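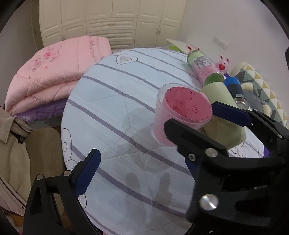
Nondovau / grippers / pluso-3 / README

Pluso unit 3: setup, upkeep and repair notes

Hi! I'm Adesuwa Omoregie and I look after unit 3, one of the hand-held grippers we record with on Nondovau. This README goes with the unit. If you have the case in your hands, you want this file, and if you have unit 1 or 2 you want the one in the next folder over, because the jaws on those are older and half of what I say about screws won't match.

I've written it the way I'd tell you across the bench. Please edit it when you learn something, and put your initials next to the change so I know who to bug.

What's in the case

The gripper itself with both jaws on, the camera in its padded bag, the mounting bar, two batteries, the charger, one spare pair of dark blue finger pads, a little screwdriver with a red collar, and a tube of thread locker that's always nearly finished (I keep a full one in my drawer, just ask). There's also a strip of calibration card folded into the lid. Don't flatten it under a book to get the fold out. I did that, and the print came off on the book.

Putting it together

Mount the camera first, with the battery out. The bar slides in from the back and you'll feel it stop. Snug the clamp by hand, plug the cable in, and only then give the clamp its last quarter turn, otherwise the cable pushes the camera sideways and you'll spend your morning wondering why the left jaw looks so far away.

Battery in, power on, wait for the steady light. Blinking means it can't see the camera. Nine times out of ten that's the cable, so push it in harder than feels polite.

Then open Flunix on the laptop and pick pluso-3 from the list. Check the live view before you do anything else. You want both pads visible when the jaws are open, and you want them visible when they're closed too. The right jaw always looks bigger than the left on this unit and takes up a good piece of the lower right of the picture. I've stopped fighting it. All our recordings with unit 3 look that way, and if you "fix" the camera angle your session won't match anyone else's. You'll also get darkening around the rim of the image, from the lens, and that's normal as well.

Zeroing the jaws

Do this every time you put a battery in. Yes, every time, even if you only swapped it and nothing moved.

Squeeze the trigger all the way and hold it. Press Zero in Flunix. Let go slowly and let the jaws open under their own spring. Press Open. The readout should settle at 900, which is our full-open number for this unit and doesn't mean millimeters or anything else useful. If it lands on 900 you're done. If it's drifting up and down, there's usually crud in the hinge, so skip ahead to cleaning and come back.

Squeeze again once more with something light between the pads, like a plastic cup, and watch the number while you do it. It should go down smoothly. A number that sits still and then jumps means a sticky trigger, and I'd like to hear about that one before you record anything with it.

The pads

Most of the care this thing needs is in the pads. They're rubber, dark blue, one on the inside tip of each jaw, and they come from Effiong in bags of matched pairs. Please use them as pairs! A new pad opposite a worn one will twist whatever you pick up, and you won't notice until you watch the recording back.

To change the left one: open the jaws fully, battery out, and undo the two silver screws. They're short and they roll. I work over a dish towel. Peel the old pad off from the tip end, wipe the black body underneath with a cloth and a bit of alcohol, let it dry, and set the new pad down flat before you start either screw. Get both screws in loosely, then tighten them a little at a time, back and forth. If you crank one all the way first, the pad bows up in the middle.

The right one comes off the same way, only it's more of a reach. Leave the big polished screw near the bottom of that jaw alone. It has nothing to do with the pad. That's what holds the jaw at its angle, and once it has moved you're looking at a full recalibration with the card and a long afternoon with me.

I swap pads when the surface goes shiny, or when a cup starts sliding where it used to stay put. The current pair went on in June.

Cleaning

We use this thing in bedrooms and kitchens, on beds and rugs and tables with toys all over them, so it gets dirty in the ways those places are dirty. Lint is the big one. Quilts and plush toys shed more than you'd think, and it all ends up in the hinge. Use the soft brush, jaws open, then jaws closed, then open again.

Powders and granules are the other one. Anything filled to the rim is going to shed some over the side sooner or later, and fine stuff gets stuck in the screw heads, where it stops the screwdriver from seating and then you round off the screw. So brush the heads out before you put a tool in them. Please don't blow on it. You'll only push the grains further in (and get a face full, ask me how I know).

Wipe the pads with a damp cloth and let them air dry. No kitchen spray, no hand sanitizer. Sanitizer makes the rubber gummy and I lost a perfectly good pair that way.

Camera glass gets the microfiber cloth from the padded bag and nothing else. Not your sleeve. I've seen you all do it.

Things that have gone wrong

The trigger wouldn't come back. The spring had hopped off its post inside the handle. Take off the side cover, hook it back with tweezers, done. Count on losing one cover screw; there are spares taped inside the lid of the case.

Jaw number stuck at 254 no matter what I did. I changed the battery, I changed the cable, I reinstalled Flunix, I had a cup of tea and felt sorry for myself. The sensor plug had worked loose behind the left jaw. Push it home, zero again, fine ever since. If you see 254 and it won't budge, start there.

Camera kept dropping out in the middle of recordings. That was the cable rubbing on the end of the mounting bar. I put a wrap of cloth tape on the bar and a new cable on, so please leave the tape where it is even though it's ugly.

The left jaw had a wobble. One pad screw had backed itself out. Tiny dab of thread locker on both, and I do mean tiny, because I overdid it the first time and had to warm the screws up to get them out again.

Recording folder

Sessions made with this unit live in pluso-3/sessions, and there are 178 in there right now. Each one has the video, the jaw readings and a short notes file. If you changed a pad, a cable or anything with a screw in it, say so in the notes file for the next session. One line is plenty. "New pads" is a great note. "Misc fixes" makes me want to lie down.

If the zero was off for a session, don't delete it. Put zero_bad in the notes and I can usually correct the readings afterward from the video.

Before it goes back on the shelf

Battery out, camera in its bag, jaws left open so the pads aren't pressed together. Charger in the outside pocket. If something's broken, tie the orange tag on the handle and send me a message with what you were doing when it quit, even if you're sure it was your fault. I've broken this thing more often than the rest of you put together.

Still on my list: a better clamp for the camera, a second soft brush, and a proper drawing of the hinge to go in this folder.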